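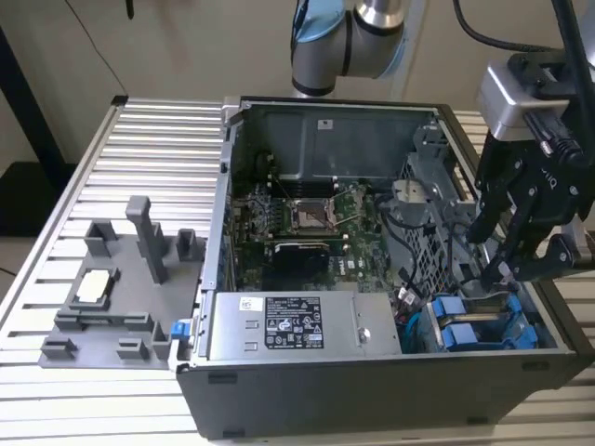

紙の回数券が残っている場合、ICカードに移すことはできますか。
窓口で残高として移すことができます。ただし、機械では受け付けていません。

プレリッツ市のバスでICカードを使い始める手順を説明します。私も外国から来て、最初は少し迷いましたので、できるだけ順番に書きます。

1. カードを申し込む
トレンウッド駅前の案内所で申込書をもらいます。名前はカタカナでもローマ字でもかまいませんが、身分証明書と同じ書き方にしてください。申込書の左上にある番号は、あとで登録に使いますので、控えを捨てないでください。

2. お金を入れる
案内所の横の機械で入金します。私は最初に1,595円を入れました。334円の区間でしたら、往復しても十分に残ります。

3. 乗るとき、降りるとき
乗るときに、入口の読み取り機にカードを当てます。音が鳴るまで、そのまま待ってください。降りるときも、運転席の横で同じようにします。降りるときのタッチを忘れますと、次に乗るときにカードが使えません。その場合は運転手に話してください。
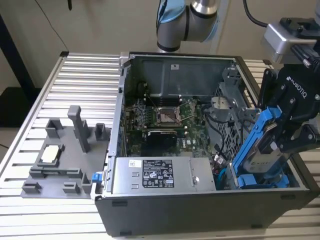 39番の路線では乗るときのタッチは要らないと、読者の方からコメントをいただきました。前の扉から乗って、そのときに一度だけ払う方式だそうです。デロルム方面へ行く方は、乗り場の表示を先に確認してください。

4. 乗り継ぎ
スキラウ広場で別のバスに乗り換えるときは、同じカードを使ってください。降りてから約39分以内でしたら、割引が自動で計算されます。一枚のカードで二人分を払ったときは、この割引はありません。

5. 履歴を見る
入金の機械で「履歴」を押しますと、最近の利用が出ます。印刷は3か月前の分までできます。料金が違うと思ったときは、印刷した紙を案内所に持って行ってください。

2025年12月6日 更新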